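The Umham Allocation

Notice of Decision in the Matter of the Lower Orchard

The Office of Common Land at Umham met in October to hear the claim of Zdenka Dumitrescu, tenant of the Lower Orchard, against the estate of her late neighbour, Mr Popescu. The hearing opened at ten in the morning. The Registrar, Marlies Mayrhofer, presided, and the record was kept in her own hand.

The facts were not in dispute. The two holdings are divided by a stream. In the spring of the great flood the stream left its bed and took up a new course some way to the east, so that a strip of ground bearing 3 pear trees passed from the Popescu side to the Dumitrescu side. Neither tenant reported the change. Under the rules of the Office the boundary follows the water, and a tenant who gains land by the action of water must pay for it at the fixed rate of 500 crowns. No payment was made.

Miss Dumitrescu stated that she had not known the ground was hers. She had continued to regard the pears as belonging to Mr Popescu, and each autumn she had picked them and carried them across the footbridge to his door. He had thanked her and given back half.

The Registrar asked whether Mr Popescu had ever spoken of the boundary.

Miss Dumitrescu replied that he had spoken of it once. He had told her that the stream was an old animal and would lie down where it liked. She had taken this to be a remark about the weather.

The estate was represented by a nephew, Mr Lomov, who had travelled from Mison and wished to return by the evening train. He submitted that his uncle had been aware of the rule. He produced a tin box found beneath the stairs at the house. It held 2,000 crowns in small notes and a sheet of paper listing 4 payments of 500, each entered against a year and each marked "for Z., pears".

The Registrar examined the sheet for some time. She observed that the fixed rate fell due once only, and that it fell due from the tenant who had gained the land and from no other person. She asked Mr Lomov what he understood his uncle to have meant.

Mr Lomov said that he had hoped the Office would tell him.

An adjournment was granted until two o'clock. The Registrar was seen to walk as far as the footbridge and to remain there, in light rain, until the church bell had struck the half-hour. Miss Dumitrescu ate her lunch in the corridor. She offered a pear to Mr Lomov, who accepted it and put it in his coat.

On resuming, the Registrar gave her decision. The strip is entered in the name of Miss Dumitrescu. The sum due to the Office is 500 crowns and is to be taken from the box. The remainder, having been set aside by the deceased for a named purpose, is to be paid to the person named. Mr Lomov raised no objection. He asked that the sheet of paper be returned to him, and this was allowed.

Miss Dumitrescu asked to whom she should now carry the pears. The Registrar replied that the rules made no provision on the point. The question was nevertheless entered in the record, where it remains open, and the hearing closed at twenty to three.
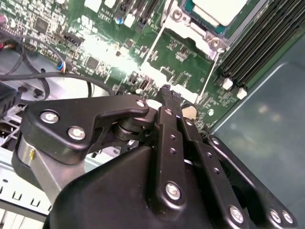
Schedule of Papers Held

The tenancy book for the Lower Orchard, the Registrar's record of the hearing, and one receipt for 500 crowns, unsigned.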